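Workshop tips: house rules for automated suturing practice
Lorraine Treloar, bench notes, April 2025

I don't trust a machine that sews on its own, and I've read plenty of brochures telling me I should. So these are the rules at my bench, whatever the sales sheet promises.

Keep one person on the stop button. Watching a screen across the room doesn't count.

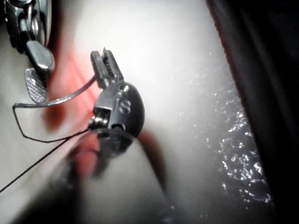 Loose thread causes most of my arguments with Roy Dunmore, who thinks the software will sort it out. I'd like to see the proof. Check the slack before every stitch, and look at where it lies. A fine black suture trailing off across a pale surface, with a curved needle up by the jaws, is easy to lose track of when you're only watching the tips.

Write down every time a human takes over. A "hands-free" run with four rescues in it goes in the log as four rescues. Victor Kariuki wanted to leave out the short ones. No. 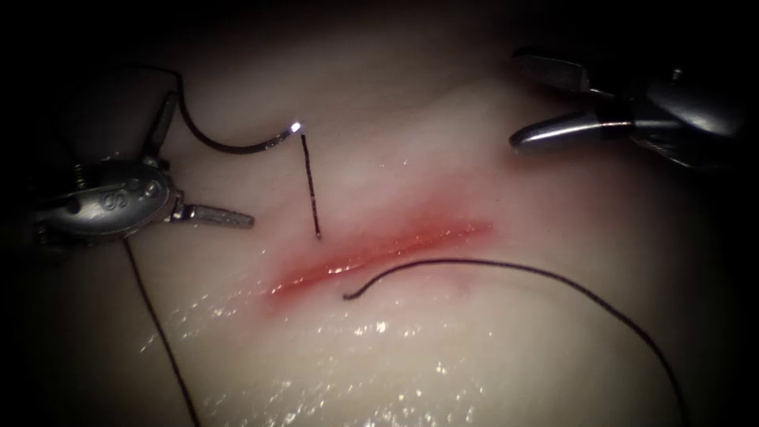 Needle at the upper lip of the cut, both sets of jaws empty.

Stop and look when neither tool has hold of the needle. Don't let the program guess.

Count needles in and out, and wipe the jaws before you put them away. As for the claim that practice pads prove anything about patients, I'm still waiting.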